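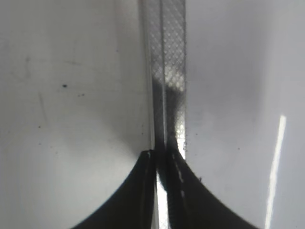

Home News Features Workshops Reviews Subscribe

The shared workshop at Trostance admits 18 members, and for most of this year one bench has been set aside for a single undertaking. The Kotania arm, designed and assembled by Bogdan Manole with parts cut on the premises, is intended to handle light objects of the kind found in any home office.

Mr Manole began the work in January. The budget was fixed at 520 pounds, and the printed fingers alone went through several revisions before their curved outer profile was settled. Members may inspect the drawings on request.

Exercises are set out on a white table against a panelled wall. Several of them concern writing and the small articles that go with it.

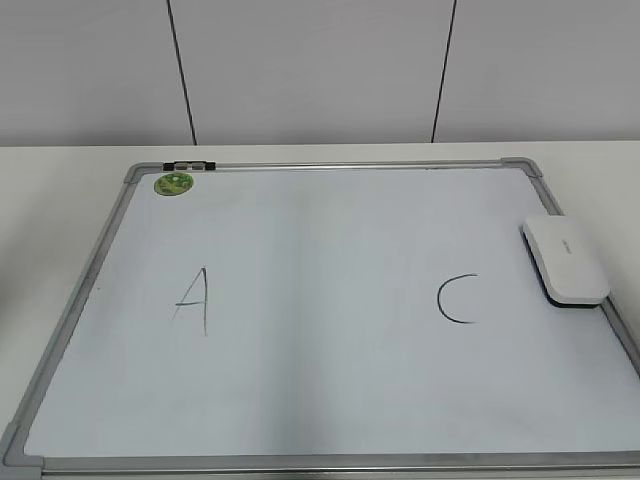 The whiteboard on the bench, with the letters A and C and the eraser to the right.

Thin plastic has demanded the greatest patience. A clear strip offers little contrast against a white surface, and the closing force must be set with care. The present setting was adopted after 2,000 trial closures, all of them entered in the workshop log.
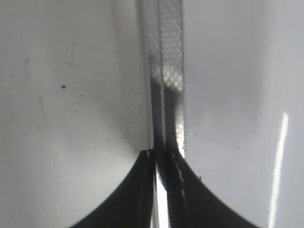 Photograph: Trostance Workshop / B. Manole

The fingers meet the strip at their tips, and the wrist camera looks along them towards the work. Mr Manole considers this view more useful than the one from the side, although both are retained. A revised wrist bracket is on order from Fodor, and members wishing to use the bench in the meantime should apply to the workshop office in writing.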